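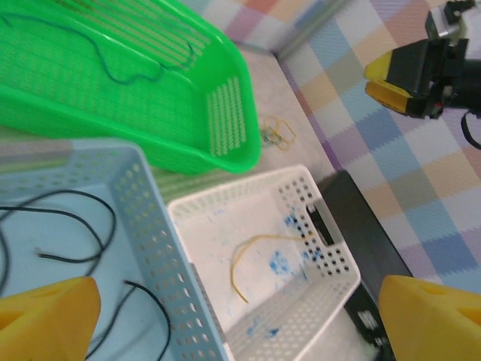 Cable is the worst thing you can give to a gripper, a reader wrote to us in July after our piece on picking boxes, and he wanted to know why we only visit people who pick boxes. A box stays the shape it is. A cable has a different shape every time you let go of it, and the reader's opinion was that a test without cable tells a buyer very little.

So we went to Jindholm, where a small workshop compares grippers, wrist cameras and controllers for companies that sort used electrical parts. The engineer who runs the comparison asked us to leave out her name, because two of the suppliers are still waiting for her report. She agreed with our reader, up to a point.

"He is right that cable is difficult," she said. "But he says it as if there is one difficulty. A thick black cable in a coil is quite friendly, you can take it nearly anywhere and the rest will follow. The thin wire is another animal. If the finger is one millimetre too high, you close on air, and the controller tells you with full confidence that it is holding something."

The task sounds simple. Cables and wires are sorted into plastic baskets, then taken out again and moved to another basket. Two arms work at the same table. For this round both have the same kind of fingers, yellow, wedge-shaped, with a triangular opening in the side, and what changes between the sessions is the controller and the settings of the grip. The first controller comes from Talton, the second from Joubert.

She began with the Talton one and kept it for 11 sessions. "It is a calm machine. It moves slowly to the basket, it waits, it goes down. For the first sessions I liked this very much. Later I started to look at the clock." The Joubert controller goes faster and corrects its path while the arm is already going down. With a coiled cable she sees no disadvantage in this. With thin wire she is not yet sure, and she did not want to give us a result before she has repeated the sessions in the other order.

We asked why the baskets are so different from each other. She laughed a little. The baskets were bought in the nearest shop, she said, but she would choose the same again. "A basket has holes, and holes are where the end of a wire likes to go. If the arm pulls and the wire is through a hole, the whole basket comes along. This happens to customers every day, so it should happen to me also." A smooth laboratory tray, in her view, makes every gripper look better than it is.

On the cameras she had more to say than we expected. In the earlier comparison, done for a firm called Dilance, there was only a camera above the table. It saw the baskets well, but at the moment of the grip the arm itself was in the way. Now each arm also carries a small camera at the wrist. "You see the fingers and what is between them, and this is the thing I want to know. The price is that the fingers are always in your picture, large and not sharp, and they cover a part of the basket. I had to learn to look past them. The software had to learn it too, and it was slower than me."

Does the colour of the wire make a difference? For the camera, yes. Yellow wire near yellow fingers is not a kind combination, and she thought about painting the fingers. She decided against it for now, as the paint would change the friction and then she would be comparing paint.

Changing the fingers takes her about 2 minutes, and she would like it to be shorter. The screws are small and she has lost several on the floor. Softer fingers are next on her list. A supplier has promised a pair, but the rubber marks easily and she has doubts how it will look after a month of copper ends.

Before we left we read her the reader's message once more, the part about boxes. "Tell him he can send me his cables," she said. "But please not all in one knot."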